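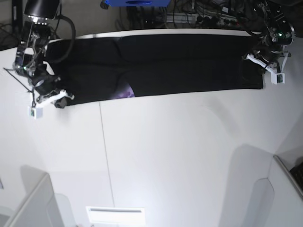 3.2 Colour rendering of dark clothing in outdoor portraits

Figure 2. Black garment on a white work table, with a small area of purple patterned fabric showing at its lower edge.

Couples photographed for the Ginley set were asked to bring one dark outfit and one light outfit. Sessions took place in February on the open ground at Zotstead, under clear sky and without fill flash. Each couple was photographed at 300 and 800 mm from the reflector edge, and the raw files were converted with a single profile.

Shadow detail in black cloth was graded by two readers using the Demchenko scale. Where the readers disagreed, the lower grade was kept. Skin tone was metered first in every session, so dark fabric was often recorded near the noise floor. Lifting the shadows during conversion restored folds and seams but introduced a magenta cast, as Kvam also noted for the Drurnorum portraits. The cast was stronger in files taken late in the afternoon. No correction was applied before grading.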